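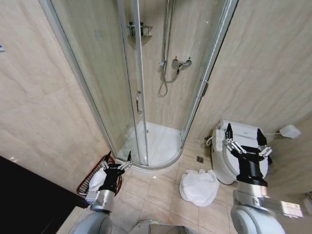
Corner shower and toilet side, Lurnedside bathroom.

Print | E-mail this entry

Aug 30, 2023. Lurnedside, small bathroom. Entry: S. Navaratnam

Continuing from the March notes on the enclosure. Scope today is limited to the sliding doors, tray joint and floor drain. Mixer and slide rail not touched.

Doors. Left panel drags over the last 30 mm before closing. Top rollers inspected with the panel lifted off; one has a flat spot. Rizwan has 2 spares from the Bunting job, same diameter, longer spindle. Will try with a washer. If the overlap at the middle is still uneven, adjust the eccentrics before blaming the curved rail.

Tray joint. Silicone sound along the right-hand tiles. On the left there is a short length where a fingernail goes under the bead. Cut out and redo. Use the Corow neutral cure, same as last time, and leave it overnight.

Drain. Grate lifted, trap cleaned. Poured 4 liters from a bucket beside the tray. Cleared without backing up, but a film of water stays on the toilet side of the grate. Fall on that floor is poor. Eun-seong to check with the 200 mm level, long one does not fit.

Bidet seat. Not in scope. Nilmini wants the isolating valve position written up for Grastari, so add to the drawing. Keep the thin hose clear of the floor when mopping.

Laundry. Towel on the floor and the white cloth on the basket both go to wash. Basket to stand outside while the sealant cures.

Open: roller swap, left bead, floor level. Helju has the key.

Shares: 2 | Comments: 4

Helju Kalniņš: longer spindle will foul the cover strip. File it first.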